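Home Articles Issues Authors Search

4. How short biography pages describe boxers from boxing families
Jessie Forsyth and Craig Rennie

Figure 1. Wooden maze box with a clear cover and upright partitions, on a dark brown tabletop.

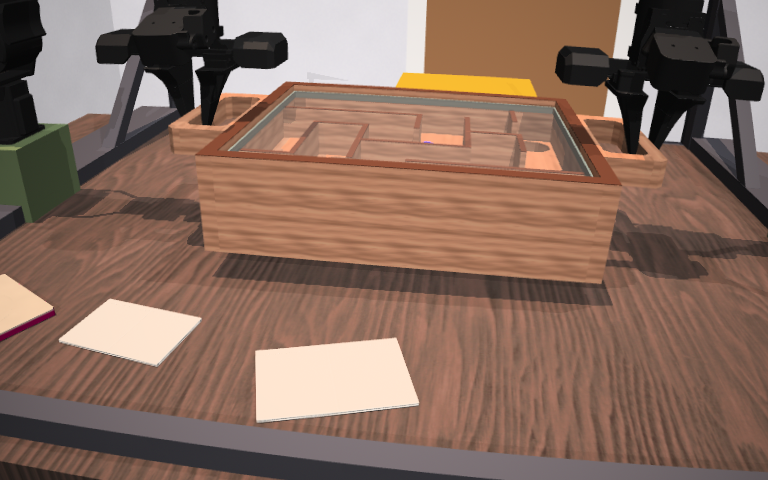 What do readers most often want to know about a young boxer with a well-known relative?

They mostly want to know who the relative is, and after that they ask about age, height and whether the boxer is seeing anyone. The fight record comes some way down, which surprised both of us when we first sorted the search phrases, as we had gone in expecting the record to lead by a comfortable margin.

We should say a little about where the pages came from. Our collection holds 2569 short biography pages, all of them written for a general reader and all of them dealing with a professional boxer in the early part of a career. Most were gathered through Dalico, the page archive we introduced in Section 2, and the rest were copied by hand from Prultance and Strazds, two sites that keep older versions of their pages open to the public. Of the full set, 170 pages concern a boxer whose parent, grandparent, uncle or aunt had also boxed for a living, and it is these pages that we look at in this section.

We each read the 170 pages on our own and then sat down together to compare notes, a slow business that took up most of August and a good deal of tea. For every page we wrote down the first fact given after the boxer's name, the point at which the family was first brought up, and whether any source was named for what was said about private life. Where we disagreed we went back to the page and read it aloud, and this settled nearly everything. The few cases that stayed open were marked as unclear and left out of the comparisons that follow.

The strongest pattern is also the simplest one. Pages about boxers from boxing families tend to bring in the relative before they mention a single bout, and quite often the relative's own titles are set out more fully than anything the young boxer has done. One Strazds page gives its subject two lines and the grandfather a good long paragraph -- and the grandfather's paragraph is, we have to admit, a very enjoyable read. Pages on boxers without such relatives usually start with a birthplace or a weight class, and they reach the first professional bout much sooner.

Private life is handled with less care. A statement that a boxer is single, or has been with the same partner for years, is usually put down flatly and with no source at all, and the same wording then turns up on other sites with perhaps one word changed. We followed one such sentence, about a light-middleweight from Likwood, through 10 pages. The earliest copy we could find said that he was "believed to be" engaged. By the fourth copy he was simply engaged, and the last of them had him married. None of the pages said where the news had come from, and we were not able to find out for ourselves whether any of it was so.

Fight records fare rather better, as one might hope, though they go stale quickly. A page written after a debut will often sit untouched while the boxer fights again and again, so that a visitor arriving later reads of "his only win" when there have been several. Prultance prints the day of the last change near the top of each page, and we found this a real kindness to the reader. One of its records was last changed on May 7, 2019 and we could tell at a glance which bouts it could not have covered. On sites that print no such date we had to work it out from the bouts themselves, and for the quieter careers even that gave only a loose idea.

It would be unfair to lay all this at the door of the people who write the pages. Several of those who answered our letters told us that they were paid by the page and given about 2 hours for each, with a fixed list of headings to fill. If the list has a heading for a partner, then something has to go beneath it. Section 5 looks at those lists of headings in more detail and compares the ones used by Strazds with those used by Prultance.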